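Crenshaw Trestle Table Review: Four Months With a Wood Top and Metal Legs

I have put this off for a while, mainly so I could say I'd given the thing a fair shake. The Crenshaw table came to our house at the end of spring and it's now September, so that's 4 months of breakfasts, homework, one very long jigsaw puzzle and more spilled juice than I'd like to admit. I bought it with my own money, nobody sent it to me, and I'm going to keep using it whatever I say here.

A bit of background. Our old table was a hand-me-down round one with a pedestal base, and if you leaned on it your soup went for a walk. We wanted a rectangle, we wanted real wood on top, and we wanted legs that didn't get in the way of knees. I also wanted to spend less than we did on the couch (a story for another day – still a bit sore about it). I had it narrowed down to the Crenshaw and a table from Zumov that a lot of people seem to like. The Zumov had a nicer website and a thinner top. I went with the thicker top.

Delivery and unboxing

It comes in two boxes and the big one is heavy. I mean really heavy. The delivery company was Delon, and the driver was great about bringing both boxes past the front door, but that's as far as he was allowed to go. I slid the top down the hallway on an old blanket and felt very clever until I got to the step down into the dining room. Have a second person there. I waited for my sister and we did it in five minutes.

Packing was good! Thick foam on the corners, a sheet of that stretchy paper stuff over the top, and every bolt in its own little labeled bag. One corner of the outer box was smashed in and the table inside didn't have a scratch on it. There was a lot of cardboard to get rid of afterward, and the foam crumbles into those tiny beads that stick to your socks for a week, so unpack it outside if the weather's nice.

Putting it together

The instructions say 45 minutes with two people. It took the two of us an hour and a half, and we're not bad at this sort of thing. The legs bolt onto plates that are already fixed to the underside, and the bolts go in easily as long as you leave all of them loose until the end. We didn't do that with the first leg. The second leg then wouldn't line up no matter how hard we shoved it, so we had to back everything out and start over. The booklet does mention this, on the page after the one where you need it.

The hex key in the box is tiny and it hurt my hand. I ended up using one from my Pruvton bit set with the longer handle and it went so much faster. If you own anything similar, go get it before you start.

Flipping the table over at the end is the worst part. We tipped it onto its long side, had a rest, then lowered it onto its feet. Lift it, don't roll it over on the legs, or you'll put all that weight on two bolts.

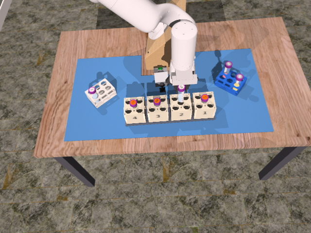
Does it wobble? I know that's what half of you came here for. On our floor, a little bit for the first week, and then I went under with the hex key and tightened everything again and it stopped. There are screw-in feet for uneven floors, and ours is old and slopes toward the back door, so I used them. They only give you a small amount of adjustment. If your floor is really bad you'll still be folding up a piece of cardboard like the rest of us.

The top

I love the top. It's a warm reddish color, there's plenty going on in the grain, and no two stretches of it look quite the same. My sister's first comment was that it was darker than the website, and she's right, it is. In the online pictures it reads almost honey. If you're trying to match chairs, ask for the sample chip first. They charged me nothing for mine, though it took so long to arrive that I'd already ordered the table.

The finish is some sort of matte oil and you do have to look after it. Water on its own is fine if you wipe it up before bed. Juice is fine. Red sauce is fine if you're quick. Hot mugs are not fine! I got a white ring in the first month, right at my own seat, from my own coffee, after nagging everyone else in the house. I rubbed it with a little oil and a soft cloth and most of it faded. I know where it is, and I look at it every morning.

Pencil is the other thing to watch. The wood is on the softer side, and if a kid presses hard on a single sheet of paper, you'll be able to read their math in the table. We keep a stack of old magazines handy for homework now and that's solved it. Craft stuff happens on a vinyl cloth. Some people will say a table should just be used and the marks are part of its life, and I sort of agree, but I'd like those marks to turn up slowly.

For cleaning I use a damp cloth with a drop of dish soap, then a dry one. Don't use the spray kind of polish. I tried it once on one end and it went streaky and stayed tacky until the next day. The care sheet says to re-oil it twice a year. I did the first coat in August and it took 20 minutes plus an evening of keeping people away from it, and it came up beautifully. The smell hung around until the next morning, so open a window.

The legs

They're metal and they feel very solid. What I like most is how they leave the seats alone. With the old pedestal you were always kicking something. On this one, the people along the sides have all the room they want, and it's only whoever sits at the very ends that has to think about where their feet go. We had a full table for my dad's birthday and the only complaint came from the two on the corners.

The coating has held up well. I've banged it with the vacuum plenty of times and there's one small chip, down low on the inside, and I touched it up with a bit of model paint. You do see dust on the crossbar. I'd never thought about dusting a table from underneath before, and now it's on my list.

If you have a hard floor, put felt pads on. The feet it comes with are plain plastic and they squeak when you shift the table even an inch. I bought a pack of thick stick-on pads, and the ones I put on in May have already worn thin, so plan on buying more.

Size

We got the middle size, the one they say seats six. Six adults is true if they like each other. For every day there are 4 of us and it's perfect, with room in the middle for serving dishes, which we never had before. Measure your room and then leave three feet all the way around for chairs. I taped the outline on the floor with painter's tape and we lived with that for a weekend, walking around a table that wasn't there. Do it! I'd been all set to order the big one and I would've been climbing over chairs to reach the window.

Customer service

I had to contact them once. One of the bags was short 2 washers. I emailed a photo of the bag and the label, heard back the next afternoon, and the washers came in an envelope the week after. No arguing, no forms. They did send me 13 of them, so if anybody needs a washer, come on by. I've heard from a neighbor that returns are another matter and you pay the freight yourself, and on something this heavy that could get painful. Read that page before you order.

What I'd change

I'd want better feet, a proper hex key, and a coaster-proof finish if there is such a thing. I'd move that one warning about loose bolts to the front of the booklet in big letters. I wish the matching bench were the same height as a normal chair – it sits lower, and my youngest looks like he's eating at a bar. We sent him back to his old chair and the bench is in the hall holding shoes.

Would I buy it again? Yes, in the same size and the same color. It's heavy and steady and it doesn't tip your dinner into your lap, and people run their hands over it when they come in. If you can't be bothered with oil and coasters, get something with a sealed top and save yourself the worry. The Zumov one is sealed, I believe, though I've never had it in my house so I can't say how it holds up.

I'm giving it four stars out of five. The missing star is mostly for the mug ring, and I guess that one's partly on me. I'll come back and update this after the winter, when the heat's been on and I can see whether the top moves at all.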